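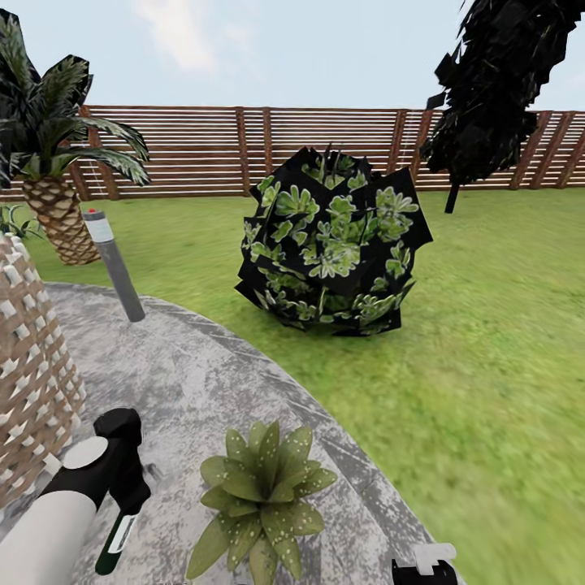
로봇이 들어오면 정원 관리팀 사람들은 무슨 일을 하게 되나요?

몸을 쓰는 일이 줄고, 로봇에게 시킬 일을 정하고 결과를 확인하는 일이 늘어납니다. 우리 팀은 인원이 그대로인데 하루 일과는 꽤 달라졌습니다.

가상 정원 출근기
Heseck 정원관리팀 갤러리

Heseck은 호텔과 연수원의 정원을 맡아 관리하는 회사입니다. 작년까지 우리 팀의 장비는 전정가위, 손수레, 무릎보호대였고 여기에 모니터와 헤드셋이 추가됐습니다. 무릎보호대는 아직 반납하지 않았습니다. 의자에 오래 앉아 있어도 무릎이 아프다는 사실을 알게 됐거든요.

로봇을 진짜 정원에 내보내기 전에 화면 속 정원에서 먼저 일을 시켜 봅니다. 사내에서 부르는 이름은 Coso입니다. 무슨 약자냐고 물어보면 사람마다 대답이 다릅니다. 정원사들은 그냥 "화면 마당"이라고 부르고, 개발팀은 그럴 때마다 조금 서운해합니다.

화면 마당의 오후
둥근 돌바닥 파티오에 다육식물이 앉아 있고 그 너머로 잔디와 나무 울타리가 이어집니다. 왼쪽 그리퍼가 초록색 끝이 달린 작은 원통을 아래로 향해 들고 있습니다. 구름까지 띄워 주는 직장은 처음입니다.

잔디 위의 둥근 관목에 대하여
검은 판에 잎을 찍어 붙인 모양새라 정원사들의 평이 좋지 않습니다. "저걸 보고 뭘 배우겠냐"는 의견이 회의록에 그대로 올라갔고, 개발팀의 답변은 "잎 한 장까지 그리면 컴퓨터가 먼저 시든다"였습니다. 양쪽 다 맞는 말이라 안건은 보류 중입니다.

구석에 선 야자에 대하여
줄기의 마름모무늬는 호평을 받았습니다. 우리가 관리하는 정원에 야자가 한 그루도 없다는 점은 따로 논의하기로 했습니다. 겨울에 월동 준비를 해 줄 필요가 없는 야자라면 환영이라는 쪽이 현재 다수입니다.

울타리와 조명
가로로 댄 얇은 판자 사이사이로 빛이 들어옵니다. 오일스테인을 다시 칠할 일이 없는 울타리입니다. 돌바닥 가장자리의 가느다란 볼라드 조명도 전구 갈아 달라는 전화를 걸어 오지 않습니다. 현장의 조명은 여전히 겁니다. 주로 퇴근 직전에요.

달라진 일과

아침에는 전날 밤 돌려 둔 시험 결과를 봅니다. 11월 한 달 동안 쌓인 시험이 2,699회입니다. 실패한 기록마다 사람이 이유를 한 줄씩 적어야 하는데, 처음에는 다들 "못함"이라고만 썼습니다. 개발팀이 정중하게 양식을 바꿔 달라고 했고, 요즘은 "잎 밑으로 너무 깊이 들어감", "화분을 벽으로 착각한 듯" 같은 문장이 올라옵니다. 평생 작업일지를 두 글자로 끝내던 분들이 쓴 글입니다. 길이만 보면 문학에 가까워졌습니다.

점심 뒤에는 작업 지시서를 고칩니다. 사람끼리는 "거기 좀 봐 줘" 한마디면 되던 일입니다. 로봇한테는 거기가 어디고 좀이 얼마인지부터 적어야 합니다. 덕분에 우리끼리도 "좀"의 기준이 제각각이었다는 게 드러났습니다. 다육식물에 물을 "좀" 주는 문제로 오후 한나절 말다툼을 했고, 결론은 "주지 말고 다음 주에 다시 보기"로 났습니다. 로봇은 그 시간 내내 얌전히 대기했습니다. 회의 태도만 놓고 보면 팀에서 제일 낫습니다.

교육은 외부 업체인 Langlois가 맡았습니다. 교재는 100쪽짜리이고 그중 정원이 나오는 부분은 2쪽입니다. 나머지는 비밀번호 관리와 바른 자세입니다. 바른 자세 편은 다들 반쯤 누워서 읽었습니다.

줄어든 것과 늘어난 것

줄어든 것부터 적자면 쪼그려 앉는 시간, 파스 값, 장갑 한 짝을 찾아다니는 시간입니다. 한여름 돌바닥에 엎드려 화분 밑을 들여다보는 일도 줄었습니다. 아쉬워하는 사람은 아직 못 만났습니다.

늘어난 것은 회의, 충전 케이블, 그리고 "업데이트 때문에 잠시"라는 말입니다. 잠시는 대체로 점심시간보다 깁니다. 눈이 침침하다는 사람도 늘어서 휴게실에 인공눈물이 생겼습니다. 파스가 있던 서랍에 넣어 두었습니다.

월급과 근무시간은 그대로입니다. 자동화 설명회에서 가장 먼저 나온 질문이 그것이었고, 답을 들은 뒤에는 자리가 눈에 띄게 한산해졌습니다. 그다음 질문은 로봇도 비 오는 날 쉬느냐는 것이었습니다. 쉽니다. 우리는 그날 실내에서 기록을 정리합니다. 이 부분은 재협상을 요청해 두었습니다.

아직 손으로 하는 일

가지치기의 마지막 손질은 사람이 합니다. 고객과 나란히 서서 "이 나무는 왜 이래요?"에 답하는 일도 사람이 합니다. Zorberg 연수원 정원은 당분간 전부 손으로 관리합니다. 경사가 심하고, 그쪽 거위들이 처음 보는 상대에게 너그럽지 않습니다. 화면 마당에 거위를 넣어 달라는 요청은 개발팀에 접수됐으며 우선순위는 '낮음'입니다.

갤러리에 쓸 제목은 정원관리팀 휴게실 게시판에서 받고 있습니다. 볼펜이 또 없어졌으니 각자 가져오시기 바랍니다.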